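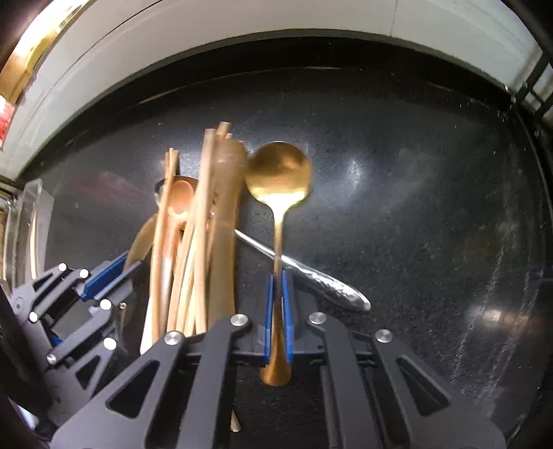
Man habe die Gitarren bewusst ohne Klickspur eingespielt und die Tempi erst danach festgelegt, heißt es aus den Reihen von Fevness zum neuen Album. Das Schlagzeug sei zuletzt aufgenommen worden, was im Hardrock unüblich ist und die Produktion nach Angaben der Band deutlich verlängert hat.

Fevness: Album »Coutinho« erscheint im Dezember bei Tivov

Redaktion Musik, Dezember, 10:44 Uhr

Die Gromberger Hardrockband Fevness veröffentlicht ihr Album »Coutinho« noch in diesem Monat über das Label Tivov. Es enthält 11 Stücke bei einer Gesamtspielzeit von 44 Minuten. Vorgesehen sind Vinyl, CD und Download; die Vinylfassung erhält ein eigenes Mastering mit geringerer Pegelverdichtung und einem leicht abgesenkten Bereich der Zischlaute. Für CD und Download wird dasselbe Master verwendet.

Aufgenommen wurde in einer ehemaligen Druckerei in Gromberg. Die Grundspuren der Gitarren entstanden mit Röhrenverstärkern bei mittlerer Lautstärke, abgenommen jeweils mit einem dynamischen Mikrofon und einem Bändchenmikrofon. Die beiden Signale wurden getrennt aufgezeichnet und erst in der Mischung phasenkorrigiert. Der Bass lief parallel über eine DI-Box und einen Verstärker, wobei im Endmix das Direktsignal überwiegt. Auf getriggerte Samples bei Bassdrum und Snare wurde verzichtet.

Auffällig ist die Stimmung der Instrumente. Drei Stücke sind in Drop C gehalten, die übrigen in Standardstimmung einen Halbton tiefer. Die Band begründet das mit der Stimmlage des Gesangs, der auf dem Vorgänger mehrfach an die obere Grenze geführt worden war. Für die Konzerte bedeutet die Umstellung zusätzliche Instrumentenwechsel, die Setlist wird deshalb nach Stimmungen in Blöcke gegliedert.
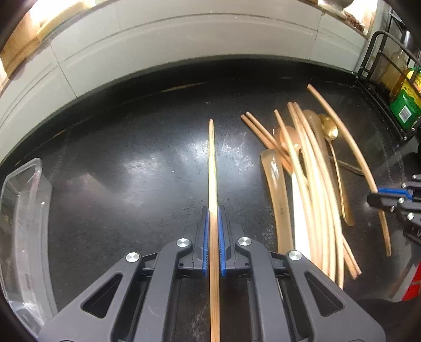
Die Vorabsingle »Nachtstrom« gibt den Charakter des Albums nur teilweise wieder. Sie arbeitet mit einem durchgehenden Achtelriff und einem Refrain im halben Tempo, während der größere Teil des Materials zwischen geraden und ungeraden Taktarten wechselt. Das Titelstück beginnt im 7/8-Takt und geht nach dem zweiten Refrain in einen langen Instrumentalteil über, in dem die zweite Gitarre die Melodieführung übernimmt. Keyboards sind gegenüber dem Vorgänger zurückgenommen und beschränken sich überwiegend auf Flächen im Hintergrund.

Auf die Veröffentlichung folgt eine Tournee mit 10 Terminen — der Auftakt findet in Gromberg statt. Die Band reist mit eigenem Monitorsystem und digitalem Bühnenpult, die Beschallung wird von den Häusern gestellt. Tivov zufolge sollen mehrere Abende mehrspurig mitgeschnitten werden. Ob daraus ein Livealbum entsteht, lässt das Label offen, ebenso den Termin für eine Veröffentlichung außerhalb des deutschsprachigen Raums.

Im Vorverkauf sind zunächst nur Stehplätze erhältlich. Sitzplatzkontingente werden nach Freigabe der Bestuhlungspläne durch die jeweiligen Betreiber ergänzt. Die Vinylausgabe kann bereits vorbestellt werden; ausgeliefert wird sie wegen der Auslastung des Presswerks später als die CD. Vorbesteller erhalten den Download zum regulären Erscheinungstermin.

Zuletzt erschienen

Tivov legt vergriffene Hardrockplatten als Halbgeschwindigkeitsschnitt neu auf
Clubbühne in Gromberg erhält neue Subwoofer-Anordnung
In-Ear-Monitoring für kleine Bands: Funkstrecken im Vergleich
Bändchenmikrofone vor dem Gitarrenverstärker: Abstand und Winkel
Presswerke melden längere Lieferzeiten für farbiges Vinyl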